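Washing-up basin

A washing-up basin is an open container that holds water for cleaning dishes by hand. Most modern basins are plastic, with a rounded rim for carrying. Large bowls are commonly washed inside the basin, with a sponge — dried food usually comes off more easily after soaking. In small kitchens, flat cardboard is sometimes put down to protect a surface and is replaced when it becomes soft.
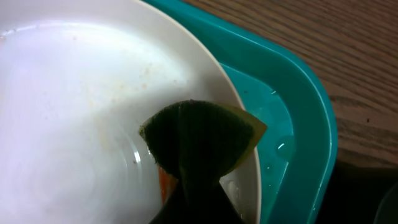
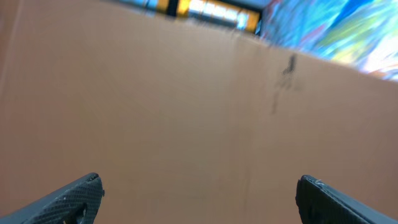
First: white bowl and green sponge in a teal basin. Second: sheet of corrugated cardboard.

Kaede Hattori, in her household guide Plinia, advises changing the water after every six plates.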